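Household Manipulation Data Project: interim report to the Wanik Fund
Period covered: January to April
Prepared by the project team, Mustuscombe site

Summary

Collection is on schedule and the grant is being spent as planned. By the end of April we had recorded 2,403 demonstrations at the two sites, Mustuscombe and Ivgate. Of these, 1,612 have been checked and accepted for training. The rest are either waiting for review or have been set aside. No change to the end date is requested.

Work carried out

The first part of the period went on setting up. Operators were trained on the remote control rig, the recording software was installed at both sites, and we agreed a written task list with Rastogi, who are building the learning system. The list covers fetching, placing, wiping, opening doors and drawers, and work close to wall fittings such as switches and sockets.

Each demonstration is one attempt at one task, driven by an operator from start to finish. We record the wrist camera, the joint positions, the gripper opening and a short spoken label. Attempts that fail are kept if the failure is clear -- a missed grasp, for instance -- and are marked as such. Attempts where the operator stopped for some other reason are dropped.

Wall fittings have taken more time than we allowed for. Plugs, covers and cables differ from room to room, and shiny wall panels put reflections into the wrist view. Rastogi have asked us to keep recording on surfaces of this kind, as their model does worst there.

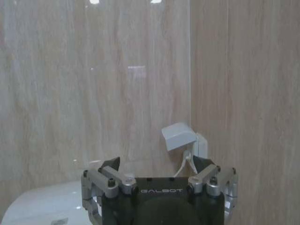
Wrist camera view with the gripper open, facing a wall socket with its cover raised and a white cable plugged in.

Checking is done by a second operator who did not record the attempt. The reviewer watches the whole recording, confirms the label and marks the moment of contact. We moved to this method in February after finding that people reviewing their own work let wrong labels through. It is slower, and it accounts for most of the present backlog.

Results so far

Rastogi trained a first version on 1,456 of the accepted demonstrations. It handles placing and drawer tasks well enough to be worth testing in rooms it has not seen. On cables it is poor. It tends to close the gripper too early, and we think the examples lean too heavily on one approach angle.

Problems

One wrist camera at Ivgate failed in March and recording there stopped until a spare arrived. A batch of files was also saved with the wrong clock setting -- these have been corrected and no data was lost.

Next period

We plan to record a further 600 demonstrations, mostly with cables and wall fittings, and to vary the height and angle of approach. Clearing the review backlog comes first. Rastogi will then train a second version on the larger set, and the results will be included in our next report.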